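Fridge door bins keep cracking – anyone else?

lendport_brock
November 17, 2021
ok third door bin this year. Gallon of milk plus juice and the lip just splits at the corner. Stekard wants 41 bucks for ONE bin. its plastic!! Is there a generic that fits or do I glue it 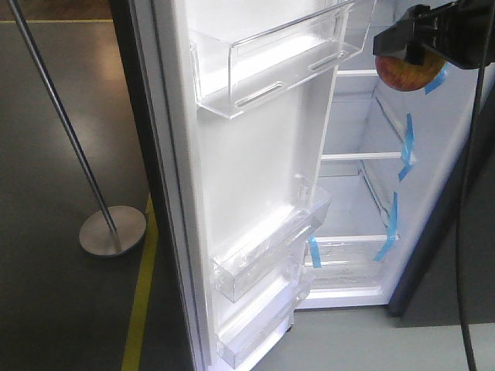
Also the lower ones pop off if you shut the door hard. Kids shut it hard.

Colleen P
Dont glue it. Glue lasted me till July and then a jar of pickles on my foot. Milk goes on the shelf, period.

nkettle
disagree, epoxy is fine if you sand first. Mine's held 200 days and counting. Door is made for milk, thats what the deep bin is for

Colleen P
Door is the warmest spot Nigel. Milk goes off faster there – bin or no bin.

elspeth_c
Try the parts counter at Gauthier in Jurkatthorpe, they have used bins out back. Bring the old one, they match by the clips. Follow the yellow line to the desk or you'll end up in washers like I did.
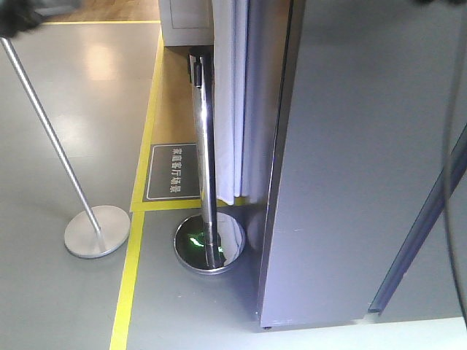
Gauthier, on the way to parts

lendport_brock
Might go Saturday-ish if teh truck starts. Do they take cards

elspeth_c
cash only last time. Also stop putting fruit in the door, I know you do, apples go in the drawer
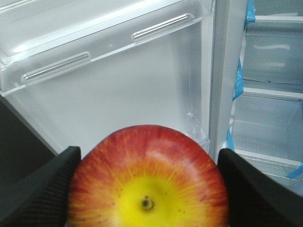 Do apples need to be in a bag in the drawer?
Loose is fine, just keep them away from the lettuce or it browns.

nkettle
still say epoxy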